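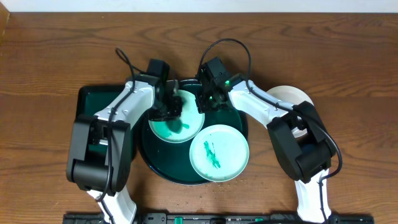 Write down what counts as finished before anybody switches an arm on, a reader named Taner Oral told us last month, and he'll be glad to hear that the new Sestavon bench code says pretty much the same thing on page one!

The code came out in September from the shared robot lab at Serbridge, and it runs to 10 pages of plain, friendly English. It covers two-armed tabletop work with plates, trays, sponges and anything messy. Labs that sign up agree to log every run, including the ones they would sooner forget, and to keep those logs for 200 working days.
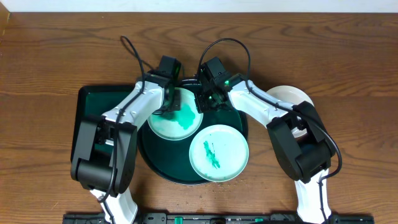 The part we like best deals with arms that share a small space. Each bench has to have its overlap zone written into the setup notes, and both arms drop to the slow setting inside it. A person stands within reach of the stop button the whole time -- no popping out for coffee. Cables get a check at the start of each shift and again after any change of tool, and the checker signs for it.

Paint and other liquids have their own chapter (a really good one, with sensible tips on drip trays and on wiping down fingers between runs). Teams must say in advance how much mess is allowed on the table, and a run that goes over the limit is logged as a fail even if the plates come out fine. 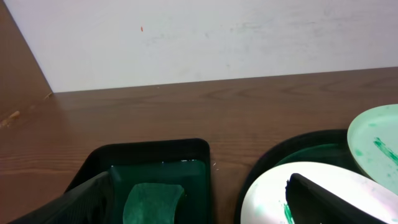

*Green paint and a sponge in the tray, with plates to the right.*

Two labs, Kälin and Wanier, tried the draft over the summer and sent back a pile of comments. Kälin asked for a shorter daily checklist and got one. Wanier wanted clearer words for a "dropped" object as against a "released" one, and the final text now spells out both.
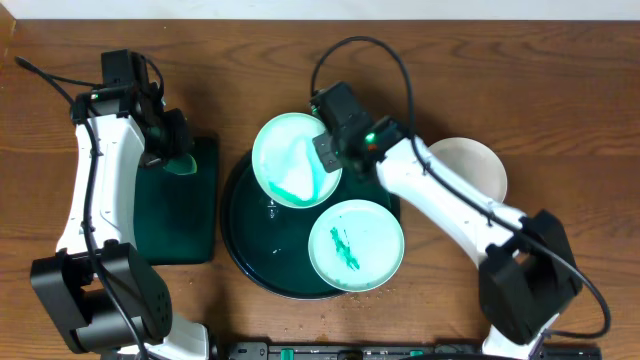 Serbridge will also collect run logs from any lab willing to share them. The first target is 500 runs, all scored the same way, so that a small team can see how its own bench compares. Sign-up is free, the checklist fits on 2 sheets, and comments on the next version are open through the winter.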